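Starkley Underground Laboratory
Progress report to the Madier Fund, second reporting period
Project: Background reduction for the Grolach xenon detector
Report date: June 2, 2020

Status at a glance

The outer water tank is complete. The inner vessel is built and has passed its leak test. Radon levels in the gas system are still above target, and most of this report concerns that. We are asking for one change to the schedule and no change to the total award.

Work since the last report

The Grolach detector will search for a rare form of nuclear decay in xenon. The decay, if it happens at all, would show up as a very small number of events at one energy. Anything else that deposits energy in the xenon can hide it, so the work funded under this award is almost entirely about removing other sources of signal.

The water tank was filled in stages. It holds 573 cubic meters and shields the detector from gamma rays coming out of the cavern walls. It also serves as a veto: a muon passing through the water gives off light, which is picked up by phototubes mounted on the tank wall. We planned for 50 phototubes and all of them are installed and cabled. Two draw more current than they should. Dima Zoubi has swapped their bases and will test them again before the tank is closed.

The inner vessel was welded at the Somogyi workshop. Samples of every batch of metal were screened for uranium and thorium before cutting. One batch of bolts failed the screening and was replaced by the supplier at no cost to the project. The replacement bolts passed.

Radon

Radon is the main problem. It comes out of the walls of pipes, pumps and seals, mixes with the xenon, and decays inside the detector where no shield can help. At the last report we expected the first round of pipe replacement to bring the rate down to the design value. It came down, but it is still three times too high.

Nahom Weldu has measured the parts of the gas system one at a time by closing them off and letting radon build up in each. The largest share comes from the circulation pump. Smaller amounts come from the getter housing and from a set of valves with elastomer seats. The valves are easy to replace and the new ones are on order. The pump is harder. We have looked at two options:

Replace the pump with a magnetically driven model that has fewer internal seals. This costs more and has a long delivery time.
Keep the pump and add a charcoal trap downstream. This is cheaper, but the trap itself has to be made from very clean charcoal, and it must be kept cold.

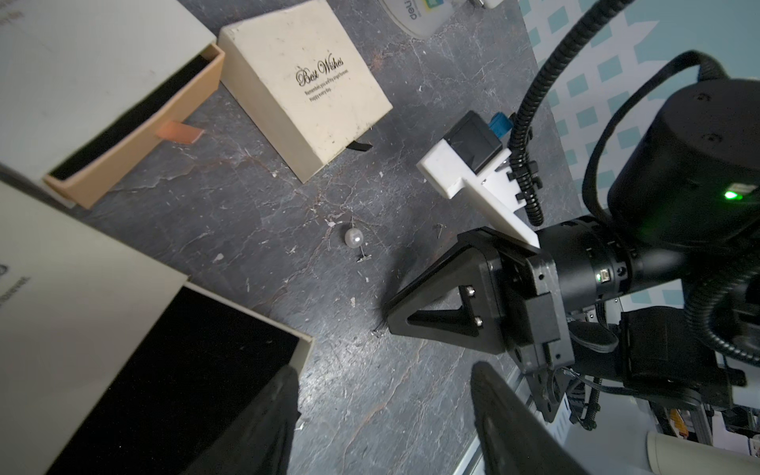
Kulsoom Cheema
Project Manager, Grolach Detector

Our preference is to do the second first. A small test trap is already running on the bench with nitrogen in place of xenon. The early numbers are good enough to continue, though nitrogen is the easier case – xenon competes with radon for space on the charcoal and we expect the trap to do less well there. The xenon test is planned for September.

Data and analysis

The readout has been running on calibration sources. Energy resolution at the calibration peak meets the requirement. Etelka Rácz has finished the first version of the event reconstruction and has started on the part that separates single-site from multiple-site events. This depends on the drift velocity of electrons in the liquid, and the present value is taken from a short run. A longer run is needed before the cut can be fixed.

Data storage on site was filling faster than expected, mainly from untriggered noise. Raising the threshold on the outer channels solved this. No calibration data was lost.

Budget

Spending is within the approved total. The welding came in 3000 dollars under the estimate, and we would like to move that amount to the charcoal purchase. Travel is underspent.

Schedule

The original plan had the detector filled with xenon at the end of the next period. With the radon work still open we ask to move this milestone back by 22 weeks. Installing the inner vessel in the tank does not depend on the gas system and will go ahead as planned. Kálmán Gulyás will supervise the lift and has submitted the rigging plan for safety review.

Items for the Fund's decision

Approval of the revised fill date.
Approval of the transfer from welding to charcoal.

The screening results for all metal samples and the radon measurements by component are attached as separate tables.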